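Toy and book swap moves to the Jarncombe hall

The spring swap is moving. After three years in the back room at Fukley Street, we have taken the main hall at Jarncombe for the morning, with doors at 10 and everything packed away by 1. Parking is behind the building. The front gate stays locked, so come in by the side path.

The rules are the same as last time. Bring up to 12 items per family, clean and in working order. You get one token for each thing you hand in, and one token takes one thing home. Puzzles need all their pieces. Please tape the boxes shut. We can't take car seats, cribs, bike helmets or anything that needs a charger you no longer have.

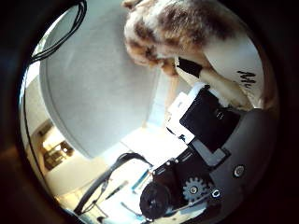
Leaning in for a closer look.

Last June we took in 200 items and 66 were still on the tables at closing. Most of those were baby books and soft toys, which went to the Tautahi family center the following week. They have told us they can take books again this year, but they are full up on soft toys until the fall. If you have a big bag of stuffed animals, pick out the best few and leave the rest at home.

Soft toys should go through the wash before they come to us. A pillowcase tied at the top works well for the small ones. Check the seams and the eyes first, and don't bring anything that is losing its stuffing.
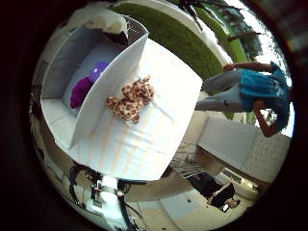 Greer Sutherland wrote in to ask if the tokens could carry over to the next swap, as her kids came home last year with five they never used. Yes, they can. Old tokens are good at any swap we run, including the blue ones from before the Jemumance sale.

Drop-off is open the evening before from 5 to 7, and it helps us a lot if you can use it. Sorting took up most of the first hour last time and the line went out the door. We have 70 tokens ready for early drop-offs and will cut more if we need them.

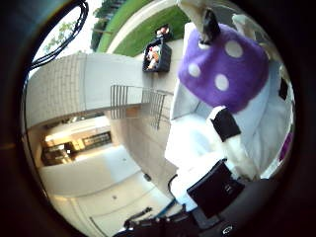 Anything left on the morning itself will be sorted as it comes in, so expect a short wait. Anas Metwally is keeping the list for table set-up and still needs people from 8:30. Put your name down at the front desk.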